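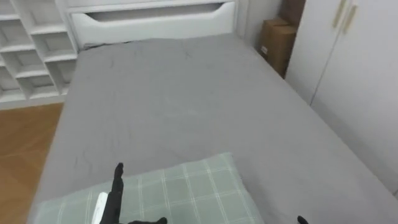
I'm looking for someone who likes making beds. I know how that sounds, but if you're the kind of person who can't walk past a wrinkled sheet without giving it a tug, please keep reading, I may have a job for you!

My name is Ronaldo Maglaya and I run Laririco, a small company that gets furnished rental rooms ready in Stulville. People rent a room from one of our landlords, we get the keys ahead of them, and by the time they show up with their suitcases there's a bed they can fall into. That's pretty much the whole business. We put together the furniture, make the beds, wipe out the closets and shelves, deal with the cardboard (so much cardboard), and leave.

We've been at it since January of last year and I did most of the rooms myself for a long time. Now we have two buildings, Madari and Herrero, and I can't keep up, so I'm hiring a part-time room setup person.

What you'd be doing

Mostly bedrooms. A typical room of ours is plain and light: white furniture, single bed, wardrobe, some open shelves, wood floor. You'd start with the bed. Fitted sheet first, corners pulled all the way under, then smoothed from the headboard down. Then the flat sheet, the comforter and the pillow. I'm picky about the fitted sheet. Gray ones show every crease, and a few faint ones are fine by me, but if the corner by the wardrobe is riding up I'm going to notice, and so is the tenant at two in the morning when it pops off.

After the bed you'd do the shelves and the wardrobe. Every cubby gets wiped, including the back corners where the dust from the packing material ends up. Wardrobe doors get opened and closed a few times to check the hinges, and you tighten whatever's loose. We leave shelves empty. I've had helpers who wanted to put a little plant or a candle in there, and I get it, it looks nice, but tenants want the space for their own stuff.

Then boxes. Flatten them, take them down to the recycling area, and check inside first! I once threw out a bag of shelf pins and spent a whole evening digging for it. Floors come last, dry mop first and then a barely damp one. The floors at Madari are glossy and any extra water leaves streaks you can see from the door.

Some days there'll be furniture to put together too. If you've built a flat-pack bookcase at home and it's still standing, you know enough. I'll work on the first few pieces with you. Bed frames are always done by two people, no exceptions, and the same goes for moving a wardrobe.

Hours and pay

15 hours a week, spread over however many days suit you as long as the rooms are ready by the move-in date. Pay is $400 a week, paid every Friday-style by bank transfer - meaning once a week, on a fixed day we'll agree on together. Your first week is paid the same as any other week, it's not a "trial." When you go between Madari and Herrero in the same shift, the time in between counts as work time.

I supply the linens, the tools, the mop, the gloves and a cart. You supply closed shoes and something comfortable to bend over in.

Who I'd love to hear from

You don't need hotel or cleaning experience. It helps, sure, but some of my best helpers had never done this for money. What matters to me is that you finish a room before starting the next one, and that you text me when something's broken or missing. A scratched headboard isn't the end of the world if I hear about it that day. It's a headache if I hear about it from the landlord.

You do need to be OK with lifting and kneeling. Single beds are the easy ones, but the ones that sit tight between the shelves and the wardrobe mean leaning across the mattress to get at the far corners, and a full box of shelf parts isn't light. There's an elevator at Herrero. Madari has stairs.

You'll be alone in the rooms a lot of the time, so it's a good job for people who like putting on a podcast and getting on with it. If you need company all day, you'd probably get bored with us (I'd rather say so now!). Students and retired people are both very welcome, and so is anyone coming back to work after a long break. You have to be 18 or over.

How to apply

Send me a few lines, no formal resume needed. Tell me which parts of the week you're free, whether you could get to both buildings, and the last thing you put together or fixed up around the house. The Laririco office is room 115 at Herrero, and you can drop a note under the door or use the contact form on our site. Put "room setup" at the top so it doesn't get mixed in with the landlord mail.

If it looks like a match, I'll invite you over to do a room with me. It's paid, and you'll see pretty quickly if you enjoy it. There's one position for now, maybe a second one later if the landlords keep adding rooms.

Posted Mar 4, 2019. I'll take the ad down once the job is filled, so if you can read it, I'm still looking.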